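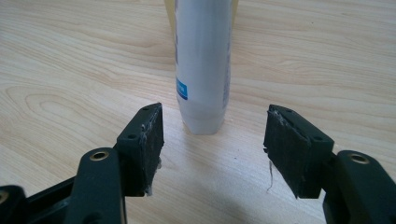 Plastic bottle (household)

Reading time: 2 min

A household plastic bottle is a light container with a narrow opening, used for keeping liquids such as lotion, cleaning fluid, vinegar or medicine. Most have a tall, cylindrical body and stand upright on a flat base. The colour is often white or off-white, as with the bottle on the wooden table at the top of this article.

Body and base

The body is usually blown from one piece of plastic inside a mould. Where the halves of the mould meet, a thin line can remain, and this is called a seam. In some bottles the lower part has a different shape from the rest. It may become a little narrower, or have flat faces, called facets. Such a base can let some light through even when the body above it looks solid white.

A matte surface hides fingerprints better than a glossy one, but it holds dust – mostly near the shoulder and in the grooves.

Labels

Labels are made of paper or plastic film, or the text is printed directly on the bottle. On a round body a label bends around the side, so a reader must turn the bottle to see all of it. Small strips in a strong colour, for example blue, are used by many makers to separate one product from another in the same range.

Keeping on wooden tables

Many people keep a bottle on the kitchen or work table for daily use. Oily liquids can run down the side and leave a ring on the wood. Grethe Norðdahl, in her household booklet from Jostthorpe, advises a saucer under every bottle that contains oil, and wiping the neck before the cap is closed. On pale wood a ring is seen quickly, on dark wood often first when the table is moved to the window.

Reuse

An empty bottle can be rinsed and filled again with the same product. Bottles from cleaning products should not be used for drinks. The old label should be removed or covered, and the new contents written on the side. The refill shop Tivari filled 1,702 bottles in its first year and 2,421 in the second.

See also: Cap; Jar; Pump dispenser

Filed under: Home & Kitchen > Containers

Comments (3)

Troels Þorgeirsson: Warm water and cooking oil takes off the label glue. Leave it for 2 hours.

Tove Damgaard: Could you add something on pump tops? Mine always stop before the bottle is empty.

Aleksi Kallio: Good article. I did not know the word facet in English.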